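Stonden Workshop Help › Mobile bases › Drive and sensing

Wheeled base stalls on a door threshold and loses its map at the glass

Posted by mk_ferrule, 23/03/2022
Views: 2919

I am building a small differential drive base at home, to carry a stereo pair and a 2D lidar on a mast. The motor board is a Hostari dual channel and the lidar is a second-hand Plutura unit. Both work on the bench. The frame is aluminium extrusion with two driven wheels at the middle and a castor at each end. Total mass with the battery is 9 kg.

Two faults, possibly related.

First, the base will not cross the threshold of a sliding door. The front castor meets the lip, the driven wheels unload and spin, and the encoders go on counting. The software then believes the base is outside when it is still indoors. I have raised the current limit and it makes no difference apart from the noise.

Second, the map goes wrong near the glass. Sometimes the fixed pane is recorded as a wall, sometimes as free space, and on some runs I get a ghost wall well beyond the building. The planner then either refuses to go near the door or tries to drive through the pane.

I have tried lowering the lidar, slowing the base to walking pace and remapping with the door fully open. Is this a mechanical job first or a software job first? I would prefer not to rebuild the chassis.

2 replies

oxbow_tim

Bigger wheels. I had the same thing with a carpet strip and bigger wheels fixed it. The lidar will never see glass so put some tape on it.

Ranjbar

Mechanical first. While the wheels can spin freely, the odometry is worthless, and no amount of filter tuning will put that right. The previous answer is correct about wheels as far as it goes, but your fault is in the layout. With a rigid frame and a castor at each end, the front castor lifts the whole chassis as it climbs and takes the load off the driven pair. A larger driven wheel will not cure that if the castors stay as they are.

You can keep the chassis. Mount the front castor on a short rocker arm, pivoted behind the castor, with a light spring holding it down. Set the spring so that the arm moves before the frame does. Check that the base does not nose-dive under braking; if it does, the spring is too soft. Fit the largest castor wheel that will still swivel clear of the frame. Put the current limit back where it was. A stalled motor at a high limit will cook the board long before it gets you over a lip.

After that, stop trusting the encoders on their own. Compare wheel speed with the gyro and with scan matching, and when they disagree by more than a set margin, hold the pose and flag a slip. It is a small change and it will show you exactly where traction goes.

Glass is a separate matter. A 2D lidar does see glass, but only when the beam meets it nearly square on. At a shallow angle most of the beam goes through or is reflected away, and the return comes from something else at the wrong range. That is your ghost wall. Tape at the height of the scan plane works and is cheap. If you object to tape, draw the pane into the map by hand as a keep-out line and add an ultrasonic sensor at the front, as sound is not bothered by glass. 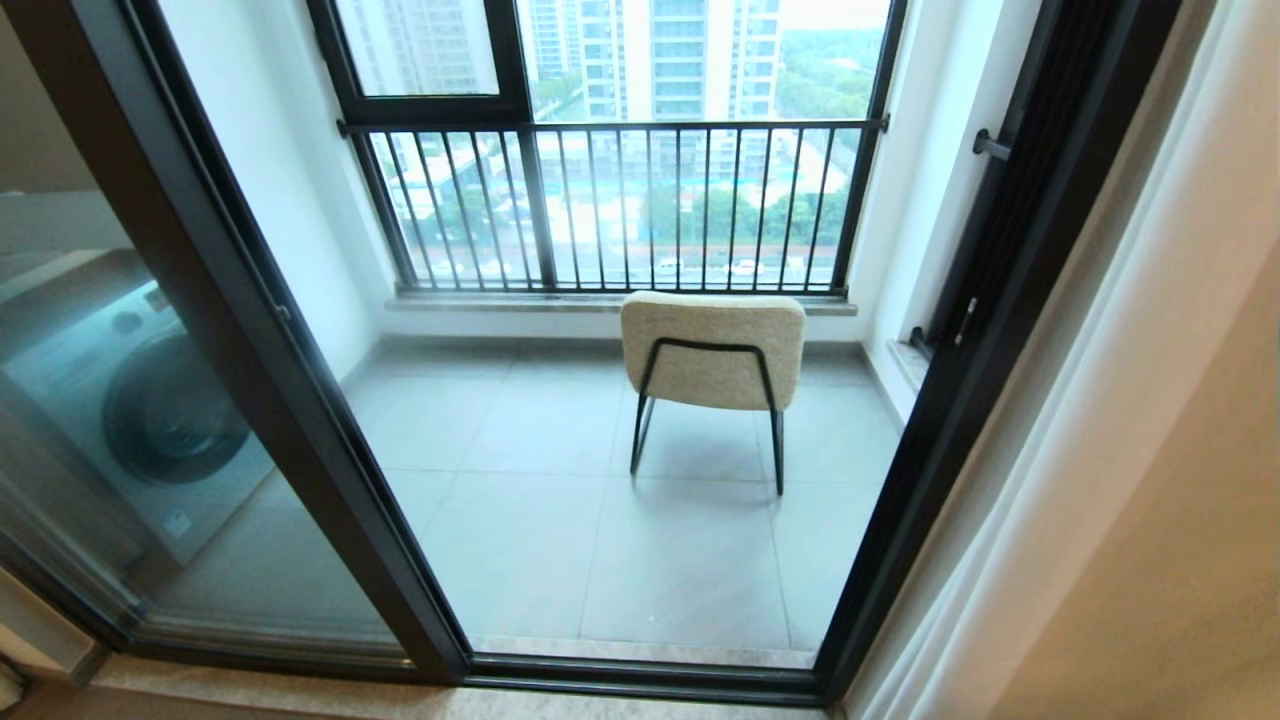
My own base had to get out to a balcony, and I made most of the mistakes in your post before it did. Mapping was the slow part. The sliding door has a dark metal track on a beige stone threshold, and I treated that as one obstacle with its own approach rule: square up to the track, then cross in a straight line with turning disabled. The fixed pane on the left is tinted, with the washing machine behind it, so I marked the glass by hand and did not let the planner use any return from the far side. The chair on the tiles is a different problem. Its legs are thin black metal, and the scan picks up one leg and misses the next, so I gave the chair a generous circle and left it there. The railing bars at the far end got a straight keep-out line as well.

Do one thing at a time and log every run. My log for that doorway ended at 754 entries, and the useful ones were those where I had changed a single setting.

mk_ferrule

Thanks both. The rocker arm is doable with the extrusion I have left over. I have set the current limit back — the board was getting warm. Will draw the pane in by hand for now and look at ultrasonics when the castor is sorted. Does the spring need to be adjustable?

Ranjbar

Make it adjustable. A slotted anchor is enough.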